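3.2 Workspace and Objects

The course project ran in the teaching lab at Metotthorpe over one semester, with student teams sharing the same arm and the same table. Each team wrote its own grasping routine on top of a common motion library, called Urkden, which handles joint limits and gripper commands. Students did not modify Urkden. They supplied a target position, an approach direction and a closing width, and the library returned a log of the attempt.

We kept the work surface plain and put the difficulty into the objects. Teams drew from a shared bin of household items that included cloths, doilies and small containers. Cloth was required in every layout, as the rigid-object exercises from the first half of the course had already been graded. Figure 4 shows a layout with both soft and rigid items on the white board. 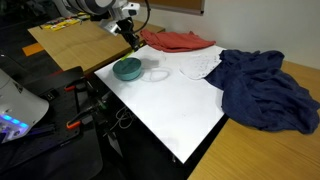

Figure 4. Work surface with a round teal container, a lace doily and two crumpled cloths. The gripper is over the far left corner of the board.

White lace on a white surface was the hardest case for the color-based segmentation that most teams tried first. The navy cloth was found easily, but its folds gave several candidate grasp points that moved after each attempt. Seung-woo Lim, who was the teaching assistant for the lab, asked teams to store the raw camera view with each log so that a failed grasp could be traced to either detection or motion. Teams that skipped this step had trouble writing the error section of their reports.

3.3 Procedure

Each team was given 2 lab sessions per week, with the Monday session reserved for setup and calibration. A trial began with the arm in its home pose and ended when the gripper opened again or when the operator pressed stop. Trials stopped by the operator were kept in the log and marked as failures. The full class log contains around 3000 trials, of which 600 were set aside for the final comparison between teams.

Layouts were changed by hand between blocks of trials. Cloths were dropped, not folded, and were allowed to hang over the edge of the surface. Bowls were placed within reach of the arm in any position the team chose. For reaches into a bowl, the fingers had to point straight down, and the approach height was set from the rim. A thin utensil lying across the inside of the bowl left little clearance, and teams were told to lower the approach speed for this case.

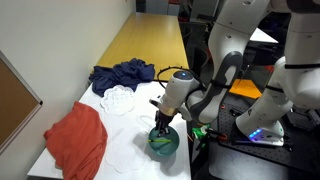 3.4 Scoring

A trial was scored as a success if the object was lifted clear of the surface and held until the release command. Partial lifts of cloth, where one corner stayed on the table, were scored separately and are not included in the totals in Table 2. Two students from different teams scored each trial in the comparison set. They disagreed on 37 trials, nearly all of them partial lifts, and these were settled by the teaching assistant.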